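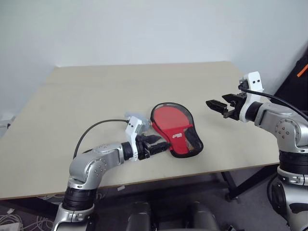

Slide 1: two robot arms at a table

Speed cameras and the courts – notes, September

Start with the Nurkow road. 2982 tickets in the camera's first year, and the town called it a success. Ask the room: a success at what? Pause.

Next slide. Of those, 1126 drivers asked for a hearing. I sat in on one morning of them. Most were over in the time it takes to find your glasses. Plead, pay, next. One man had been clocked 11 over and wanted to see the calibration record. The clerk didn't have it. He was told to come back.

Celico sells the cameras and Celico also checks them. Say this slowly. I'm not claiming the readings are wrong. I'm saying I asked for the test sheets and got a brochure.

Crash figures: roughly 17 percent down, says the town. Compared with what? The bad-ice winter. Skip the chart if short of time.

Duman case – Nesrin Sönmez argued it, so credit her. The judge wanted a witness who could explain the device. None came. Ticket tossed.

Finish on what I'd ask for: test sheets filed with the court before the hearing. Then questions.

Comments (3)

Fustier: Slow down and you won't need a hearing.

mapleroad: I was there that morning. They did my case in under two minutes.

T.K.: Did you ever get the test sheets?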